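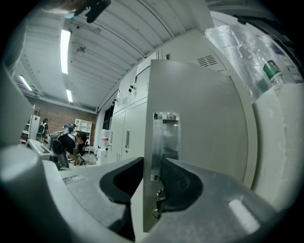
Figure 2. Edge of a light grey metal cabinet door.

4.2 Does a locked cabinet protect a paper record?

Most guidance on paper records takes it for granted that a metal cabinet with a lock is a secure place to keep them. The wording hardly changes from one policy to the next: files must be "kept in a lockable metal cabinet". We looked for the evidence behind this sentence and found very little. Where a source was given at all, it was usually an older policy, and the older policy gave no source.

The word "lockable" deserves more suspicion than it gets. It describes a piece of furniture. Whether the door was shut on a given afternoon, and who had the key, is a separate matter, and the audit forms we collected had no box for it. An office could leave every door standing open from morning to night and still pass. All 23 offices in our sample had passed their most recent audit.

Esteban's earlier survey of small clinics (Ainhoa Esteban, unpublished report) is often quoted in support of the usual advice. It reports fewer missing files in offices with metal cabinets (Figure 2) than in those with open shelving. We do not doubt the count, but we do doubt what has been made of it. The offices with cabinets were also the ones with a full-time records clerk, and the report makes no attempt to separate the two. A clerk who knows where things are may well matter more than a sheet of steel. The report itself is careful on this point; the people who cite it mostly are not.

Our own figures give little comfort to either side. Of the 1313 files requested during the study period, 794 were in the place where the index said they should be. The rest had to be looked for. We had expected theft or unauthorised reading to appear somewhere in the incident logs, if only as a suspicion, and we found no entry of that kind. What we found instead was a long list of ordinary mishaps – a file returned to the wrong drawer, a file left on a desk under something else, a file lent to a colleague who had since moved to another building. A lock does nothing about any of these. In the Sullora offices it seems to have made matters slightly worse, as staff who could not get hold of the key kept current files in their own desks.

The management at Sullora disputed this reading when we sent them a draft. They pointed out that the absence of recorded thefts might show that the locks were working. This is a fair objection and we cannot rule it out. It would be more persuasive, though, if the logs from the Trostinov and Herrero offices, where 15 cabinets had no working lock in June, had looked any different. They did not. The numbers are small and we would not hang a policy on them.

A further problem is that we relied on what staff wrote down. An incident that no one noticed would not be in the log, and a person who reads a file and puts it back neatly leaves nothing to notice. Herrero was the only site with a signing-out book, and several of its pages were blank for weeks at a time. We therefore make no claim about how often records were read by people who should not have read them. Neither, in our view, should the guidance.

The costs are easier to see than the benefits. New cabinets were the largest single item in the records budgets we were shown – larger than training, and far larger than indexing, which two sites did not fund at all. Section 4.3 turns to the index itself and to the question of who keeps it up to date.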